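Let Me Eat in Bed

By Leonie Kramer
August
Print this article | E-mail to a friend

My sister thinks eating in bed is a moral failing. She's told me so since we shared a room in Suvthorpe, and she told me again last Monday, when I let slip that I'd had dinner under the covers with a mystery novel (171 pages in one sitting, thank you very much).

I've heard all the arguments. Crumbs! Ants! The bed is for sleeping! And I do get the crumbs thing, I really do - I once rolled over onto half a pretzel at 3 in the morning and thought I'd been bitten. But you shake the sheet out and life goes on. 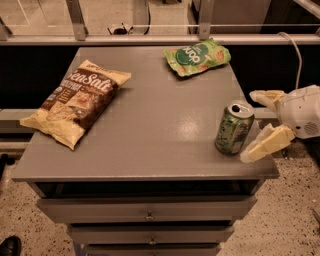
What bugs me is how we've turned the bedroom into a kind of clinic. Every magazine wants it cool, dark and bare, with one tasteful lamp and a carafe of water. I stayed at a guesthouse in Pliltbridge last spring that had a printed card asking guests to keep the nightstand "restful." Restful for whom? Give me a gray nightstand with a big bag of sea salt chips on it and a green can of soda, and I'll rest just fine. I slept terribly at that place, by the way, and paid 70 dollars for the privilege.

My grandmother ate toast in bed every morning until she died, off a tray with one wobbly leg, and she was the calmest person I ever knew. She read the paper, she did the crossword in pen, she got up when she felt like it. I don't think she ever gave a thought to her sleep habits.

So no, I'm not going to sit at the kitchen table at 7 like a grown-up every single night. Most nights, sure. But the other nights are mine, and I'll be upstairs with the door shut.

Print | E-mail

Comments (3)

Yutong Yao: Toast yes, chips no. The noise!! My husband would move out.

danladi_dad: Try having a dog. No crumb has ever survived in our bed.

Marge P.: I'm with your sister, sorry.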